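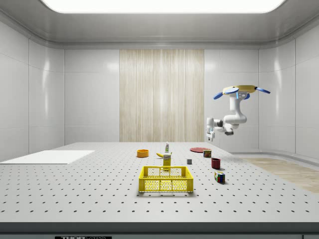 The office for walking and cycling in Brimen is on the second floor of the old post building, above a shop that sells paint. I arrived at 8:30 in the morning, and the head of the office was already on the phone with a school about a missing sign. She has worked for the city for eleven years. Before that she was a bus driver, and she mentions this often, because in her opinion it explains most of what she does.

We had agreed to speak about the crossings on the ring road. The city has been changing them since last February, and the work has caused a lot of discussion in the local newspaper and also among bus passengers, who complain that the trip from Prultville has become slower.

"It has become slower," she says. "I don't want to tell people that it hasn't. On the line from Prultville we lose a little more than one minute in the morning. I drove that line. I know what one minute is for a driver who wants to drink his coffee at the last stop."

The reason for the lost minute is the green time for pedestrians. At the crossing near the hospital it was so short that a person with a walking frame reached only the island in the middle and had to wait there for a second green light. The island is narrow, with traffic on both sides. During one year the office received letters about this place from patients, from nurses, and from one man who wrote the same letter every month with a new date on it.

"We always calculated with a healthy walker," she explains. "You take a width, you take a speed, you divide. The speed in our old tables was the speed of someone who is late for work. Nobody at the hospital crossing walks like that, except the doctors."

The office changed the walking speed in the calculation and then sent a questionnaire to the houses near the ring road. It was a paper form with a stamp already on the envelope. She received 289 answers. I ask whether she was satisfied with this number.

"For a paper form about traffic lights, yes. I read all of them myself. Many people did not answer the questions at all. They turned the page over and wrote about a different crossing."

From the backs of those forms came the list that she now calls the second list. The first list had been made by engineers from the accident data. The second one contains places where very few accidents are recorded and where people are still afraid. She believes that a city should work with both of them. Her colleagues in the engineering department did not agree at first, and one of them still does not.

"His argument is a serious one," she says. "He says: if I spend the money where there are no accidents, then I take it away from where there are accidents. I answer that in some places there are no accidents because the people have stopped going there. An old woman who doesn't cross the road anymore is very safe. She also doesn't see her sister anymore."

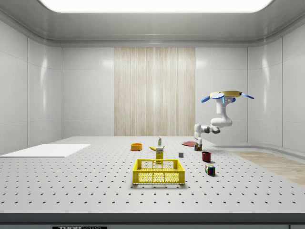

She gives the example of the underpass behind the station. In the accident data it is a perfect place. In the questionnaire it was the place most often mentioned, and mostly by people who said they avoid it after dark and walk a longer way through the parking lot, where cars are backing out. The city has now cut the bushes at both entrances and changed the lamps. A crossing on street level is planned as well, but the railroad company must agree to it, and this can take a long time.

I want to know how one measures the success of such a thing, if there were no accidents before.

"You go there and you count who is walking," she says. "How many, at which hour, and as well as you can, what age. It's not complicated but it is boring work, and it has to be done again after one year in the same weather. We did it once in sun and once in rain, and we had to throw the whole comparison away."

## The path to Trullislow

The second half of our conversation is about the bicycle path. Brimen and the village of Trullislow are connected by a good path along the river, except for one gap of 532 meters where the path ends at a farm gate and the cyclists must go up to the main road. The speed limit on that piece is too high for a road without a shoulder, and in winter the trucks from the gravel works use it too.

Trullislow has 3430 inhabitants and no secondary school. All the older children go to school in Brimen, either by bus or in their parents' cars, and a small group goes by bicycle. The office would like this group to be bigger.

"When I ask parents why they drive the child, they never say the distance," she says. "They say the gate. Everybody calls it the gate, although the problem begins only after the gate. It is half a kilometer and it decides about the whole route."

Negotiations with the owner of the land have been going on for four years. She speaks about him with respect. He has cows on both sides of the planned path, and he is worried about dogs, litter, and who has to pay if a cyclist leaves the fence open. The city has offered a cattle tunnel. He has asked for it to be wider than in the drawing. The new drawing is on the wall behind her desk, with a coffee stain at the place where the tunnel comes out.

In the meantime the office has done what it calls temporary measures. There is a lower speed limit during school hours, a mirror at the curve, and a painted lane on the side toward the river. She isn't proud of the painted lane.

"Paint is not protection. I say this in every meeting and then I order paint again, because it is what I can order without asking the council."
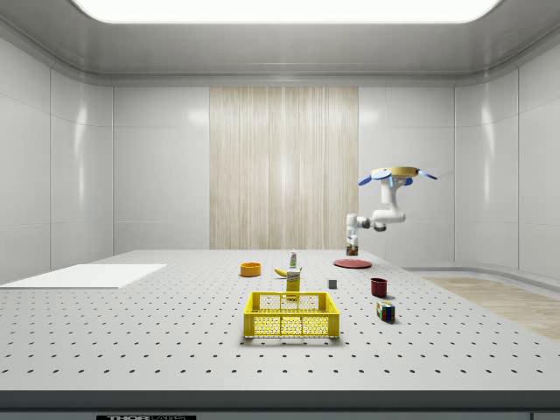

*On the worktable: a yellow crate, a carton, and a banana.*

The school itself has done more than anyone expected. It moved the bicycle parking from behind the gym to the front entrance, under a roof. On the first day after the spring vacation the office counted 199 bicycles there, including those of the children who live in Brimen. The principal sent the number to the parents in a letter and asked those who still came by car to let their children out at the swimming pool and not directly at the door.

This last request was not popular. She has heard that some families now stop at the bakery instead, where stopping is forbidden, and the baker has called her twice.

"You move the cars away from one door and they stand in front of another door. I had expected this, but I had not expected the baker to have my private number."

I ask what she would do with the main road if she had the money tomorrow. She answers that she would not wait for the farmer. She would build a curb between the painted lane and the trucks, lower the speed for the whole day, and then still continue to talk about the tunnel. A study by Urrutia, a consulting firm that has worked for several towns along the river, came to a similar result, but the study recommended a narrower lane than she wants. With a narrow lane, children can't ride next to each other, and she says that children will ride next to each other in any case.

## Letters on the road

Near the end we come to a subject that she clearly enjoys, the words painted on the street in front of schools. The word SCHOOL in Brimen is now much longer than before, so long that a pedestrian who stands next to it thinks that somebody made a mistake. A driver sees it from low above the ground and from far away, and at such an angle everything on a flat surface becomes short. The same thing happens with the pegboard in the last picture on this page, where the holes at the far end are only small dark slits and the ones in front are open ovals. The old letters had been drawn by somebody who looked at them from the sidewalk, and from a car they were a white stripe. She tested the new length with her own car at seven in the morning before there was any traffic, with a colleague in the passenger seat who had to say out loud when he was able to read it.

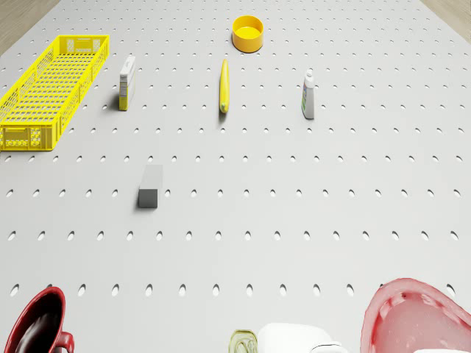

The paint firm had its own stencils and didn't want to make new ones for just four schools. She solved this together with Trullislow, which needed the same word for its primary school, and so the order became large enough. The village paid for one stencil and keeps it in the fire station. When Brimen wants to use it, someone must call a day before.

"This is my cooperation between municipalities," she says, and laughs. "One stencil. But we started with it, and now we also share the counting machines, and in winter they clear the snow on our part of the river path because their tractor is nearer."

The clearing of snow is a theme she could speak about for one more hour, but the school calls again about the sign. It has been found. Someone had put it in the room with the lost jackets, and now she needs a person with a ladder before the classes end at 1:15.

She walks with me down to the street and we wait together at the light in front of the paint shop. It is one of those which have not been changed yet. When it becomes green she does not go, she looks at her watch, and at the end of the green she writes something on the back of her hand. The ring road comes first, she tells me, and after it the hospital wants a second crossing at the rear entrance. The light in front of her own office is planned for the year after.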